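Stendton Open Day

The Stendton Open Day is a yearly public demonstration of surgical robotics held each September at the Prutis training center in Stendton. It is organized by Prutis together with Zarkora, which builds the instrument arms, and the Nugroho laboratory, which writes the motion software.

Demonstration

The main item is a suturing session on tissue, run from 10 a.m. in groups of 12 visitors. An operator works at a console while a wall screen carries the view from a small camera at the wrist of the instrument. Each session covers 4 stages: needle pickup, needle placement, thread handling, and knot tying. The curved needle and braided thread are handled with a dark metal gripper, and the close view lets visitors follow the position of the needle tip relative to the tissue.

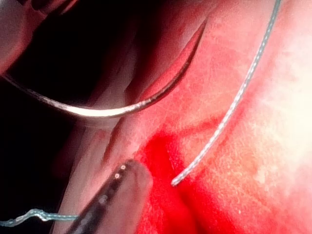
Attendance

Entry is free but must be booked. The hall holds 200 people, and children under 7 are not admitted to the suturing room.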